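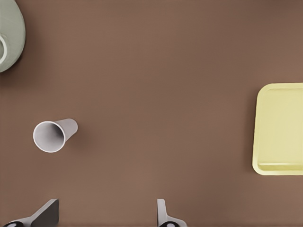

March, a little after 10 in the evening

My mother called again about the language exam, and I told her again that I passed the reading and must repeat the speaking. She asked how a person can read a whole newspaper and fail to speak. I did not have a good answer. Rawan Hijazi, who took the speaking part in the same morning, says the examiner wants to hear you continue, even when you have nothing more to say. So tonight I practiced by describing things to myself in full sentences, in the kitchen, with the door closed. I started with what was probably a pale green pitcher on a brown table. I said it was rounded, that it had a handle, that the green was closer to gray where the light touched it. Then I was finished, after maybe twenty seconds, and the task is two minutes. In Arabic I could talk about a pitcher until the morning, because I would go from the pitcher to my aunt, and from my aunt to the house in the mountains, and nobody would stop me.

I have the letter with the result beside me. The fee to repeat only one part is 80, and for the full exam it was 352, so I should be grateful. The next date is in the spring but they do not write which day. One must look at the website every morning.

Work was slow. At Plendby they changed the shelves again and I could not find the tape. Mr. Hellström asked me to explain a delivery to a driver by telephone, and I noticed that I spoke quite well, almost without stopping, until I noticed it. After that I forgot the word "invoice" and said "the paper for the money." The driver understood. He said "no problem" three times, and I could not decide if this was kindness or if he was in a hurry.

On the bus home I met Jihad Khoury. He is now in the evening course on the other side of the river and he says the teacher there corrects everything, also the small words. I think I would like that. My own teacher smiles and says "great" and I go home with the same mistakes I brought. He lent me his notebook for one week. He writes each new word with a sentence from his own life, for example "reluctant: I was reluctant to buy the gray coat." I copied 44 of them before dinner and my hand is tired.

I also tried to read the book from the library, page 80 now of 492. It is about a family who owns a ferry. I still mix up the two brothers. When the older one is angry the sentences become short and I can follow, but when he remembers his childhood I lose him completely and must go back.

Dinner was lentils and the last of the bread. I should buy onions. I should also write to Rawan and ask if she wants to practice by phone, two minutes each, without helping each other.

New words today: reluctant, to put up with, threshold, lukewarm. I am not sure how to pronounce threshold. It has one h or two, when you say it?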